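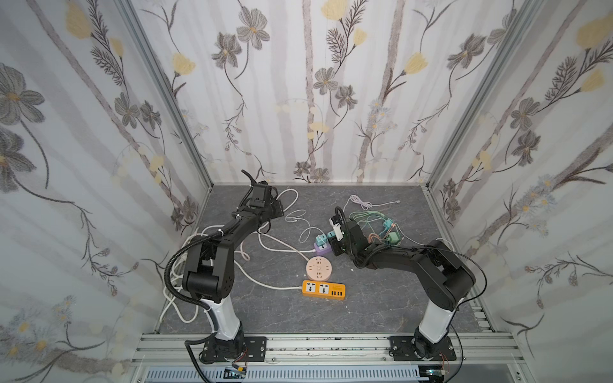 12/10/24

Ratings recount, serial "Katden", evening slot. Continued from the page with the coffee ring.

The online score for last week came out at 72 and the one from the panel diaries at 69. Until July these two never differed by more than one point, so I started again from the raw files. Ebuka exported them for me, 2000 rows, one row for each household per evening.

First finding: repeats are counted in the online file and not in the diary file. The late repeat of Katden goes out after the news and some households have it as a second viewing. I removed the repeats by start time. Careful, the football evening moved everything later, so on that date the filter must be set by hand. I forgot it the first time and lost the whole evening episode.

Second finding: the diaries from the Tirkgate area arrived without the sheet for guests. Ans says we should leave these households in and mark them. I would prefer to take them out, but she has more years with diaries than me, so they stay in, marked with G.

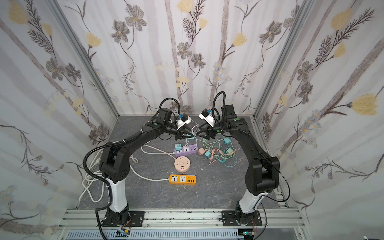 With repeats out, the score for Katden goes down a little and the one for "Obi" on the other channel goes up, because its omnibus was wrongly put in the morning group. I plotted both over the weeks. The lines come towards each other but they do not cross. For the summary I will draw it in the manner of the two arms in the picture - each one starts from its own side, and the grippers nearly meet over the middle. Cadi thinks a plain table is better for the channel people. Maybe both.

Not solved: the wedding episodes. Azlan believes that viewers came for the wedding and went away after it, Adeel believes that they moved to catch-up. Our data cannot say, catch-up is in the Pristeck file and we have it only until the end of July.

To do
- ask Pristeck for the newer catch-up file
- guest sheets, Tirkgate (Ans writes to them)
- run again with football evening corrected, keep the old output
- 2 households have the same number, check which one is the real one
- label the axis, Cadi complained again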